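CHAPTER 4
Long-Handled Tools on Wood Floors

Contents of this chapter
Parts of a long-handled tool
Reach, angle and load at the floor
Heads and joints
Plank direction and seams
Storage and inspection
Review terms

Before you begin
Students should have finished the section on floor finishes in Chapter 2, including the table of finish types. The terms "film finish," "penetrating finish" and "bevel" are used here without further definition. The practical work at the end of the chapter is carried out on the training floor and takes a double class period.

Introduction

Much of the wear on a residential wood floor comes from ordinary contact: shoes, furniture feet, grit, and the tools used to clean and maintain the surface. The last group is easy to overlook. A tool with a long handle places a small head on the floor at some distance from the hand. The user feels little of what happens at the head, and a hard edge or a trapped grain of sand can travel the length of a room before the scratch is noticed.

The chapter treats the long-handled tool as a simple system with three parts. The grip end is the part held or guided. The rod, also called the shaft, carries force to the far end. The head is the part that meets the surface or is held just above it. Any of the three may be joined to the next by a fixed fitting, a threaded collar or a joint that turns. Trade names for these parts differ. The Courtois catalog calls the rod a "stem," while Skellico uses "pole" for anything longer than the forearm. This book uses "rod" throughout.

4.1 Reach and angle

The working angle is measured between the rod and the floor. A steep angle puts more of the user's downward push into the head. A shallow angle turns more of the same push into sideways movement. On a finished wood surface the shallow angle is usually preferred for sweeping and gathering, and the steep angle for spot work.

A thin rod bends under load. The bend stores energy, and when the head catches on a raised plank edge and then comes free, the head jumps. On light-colored floors the resulting marks are often short and dark, and they lie across the direction of travel. A thick rod bends less but adds weight at the grip end. For this reason the Osik training set includes rods in 2 thicknesses, and students should try both before recording any observations.

Reach also affects what the user can see. At full reach, a small head may be hard to judge against pale boards, particularly in strong light from a window. The user should stand so that the light falls across the work from the side.

4.2 Heads and joints

Heads are grouped by outline. Rectangular heads follow baseboards and fit into corners. Round heads have no leading corner and can change direction without being turned first, but they leave a small uncovered area wherever two walls meet. The attachment point on a round head is commonly placed at the center, so that force spreads evenly toward the rim. An off-center attachment gives the head a tendency to rotate.

Joints should be checked before each use. A joint that is too loose lets the head drop flat without warning, and a joint that is too tight holds the rim on edge — the usual cause of curved scratches. In the Mavumia workshop trials, 294 passes were made over sealed test boards with the joint set at different tensions. Marks were recorded on 106 of the passes, almost all of them with the joint fully tightened. The boards were not refinished between passes, and the result should be read with that in mind.

4.3 Plank direction and seams

Wood planks are laid with their long edges parallel, and the seams between them form continuous lines across the room. Grain normally runs the same way as the seams. Moving a head along the seams keeps it clear of most raised edges. Moving it across the seams brings it over an edge at every board. Where a room must be crossed at right angles to the boards, reduce the downward load and lift the head at any seam that can be felt underfoot.

Diagonal travel is a compromise. It meets fewer seams than a crossing at right angles over the same distance, and it allows a long-handled tool to be used from one standing position over a wide part of the floor.

4.4 Storage and inspection

Tools are hung by the grip end with the head clear of the floor. A head left standing on its rim takes a set and will not lie flat afterward. Inspect the rod for straightness by rolling it on a level bench, and wipe the head on both faces before it is returned to the rack. Replace any head with a chipped or lifted rim.

Review terms
bevel
center attachment
head
joint tension
rod
seam
working angle

Preparation for the practical
Bring the inspection sheet from Chapter 2. Each group will need one rod of each thickness, a round head, a rectangular head, and a test board. Sketch the tool in Figure 4.1 as a single line meeting the floor line, and mark where the working angle would be measured.
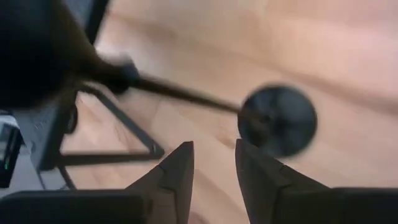
Figure 4.1. Long-handled tool with a thin rod and round head, held at an angle over a light wood plank floor.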